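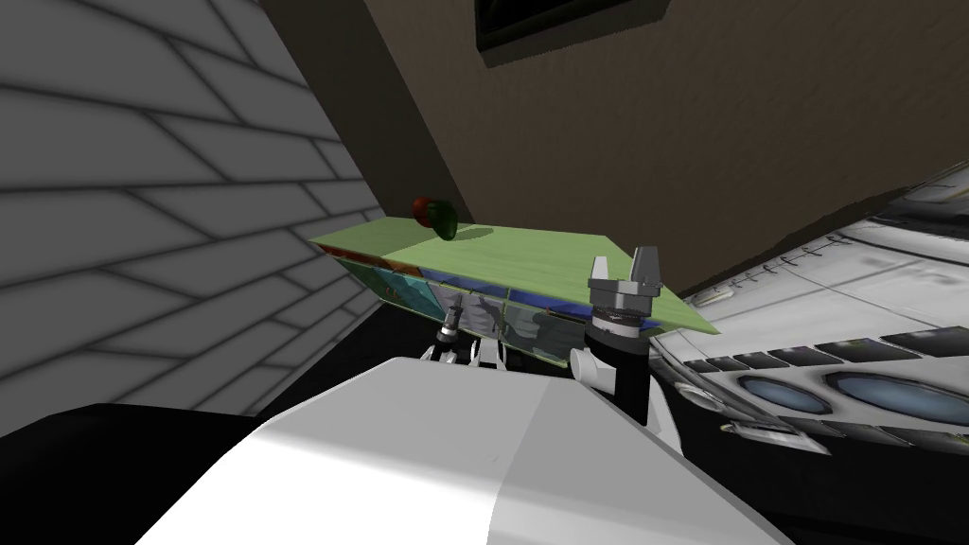 I'm writing about our boat and walking day on Saturday, booked through Skono, which has got itself into a right old muddle. There are 19 of us going, I paid the deposit in February, and the booking page says we're confirmed on one tab and cancelled on the other. Think of the little round fruit up there by the back edge of the green board, red on its left half and dark green on its right, and you've got my booking exactly! Green if I look at "My trips", red if I look at "Payments". Which half am I meant to believe?

What I've tried so far (sorry, it's long):

Logged out and back in. Same.

Tried my phone instead of the laptop. Same again, except the phone also says the pick-up is from the railway station, and we asked for the harbour car park.

Deleted the app and put it back on. It lost my saved passenger names, so I had to type the whole lot in again with a cup of tea going cold next to me. Ticket 344 is still there, still both things at once.

Rang the coach people, Bollitz, and got Prasetyo Manurung, who was lovely. He can see a 34-seater held for us all day with the harbour pick-up, so he's happy. He can't see the boat though, that's a separate system.

Update, same evening

Thanks for the quick reply, Alina. You asked whether I'd changed the date at any point. I did, once, the day after I booked (my sister had the wrong weekend in her head). I picked the new date, it asked me to pay the difference, the difference was nothing, and I pressed OK. Could that be it? The old date had a boat leaving at half nine and the new one goes at ten, if that helps.

No, I haven't had a refund. I looked at my bank and the £700 went out and hasn't come back in, so if it really is cancelled I'd like to know where my money's having its holiday!

Update, next morning

Right, we're getting somewhere. Yanti Wibisono rang me just after breakfast and found two bookings with the same ticket number, one for the old date (cancelled, quite rightly) and one for the new. The payment is stuck to the old one. She's moving it across by hand and says to leave the page alone until she emails, so I'm sitting on my hands.

While she was on I asked about Hatsue Nishimura, who's in our party and can't manage the steep path up from the jetty. Yanti says there's a minibus for that bit but it has to be added as a note. Please could someone add it? I tried and the notes box only lets me type my own name.

Update, teatime

Email's come, both tabs are green, harbour pick-up is showing and so is the ten o'clock boat. The minibus note isn't there yet, so please don't close the ticket until it is.

Recent tickets
Voucher code not accepted on island day trips
Changing the lead passenger name
Child seat missing from transfer booking
Hiveck app shows pick-up time in the wrong time zone

We use cookies to keep you signed in and to remember your searches. Accept all | Manage settings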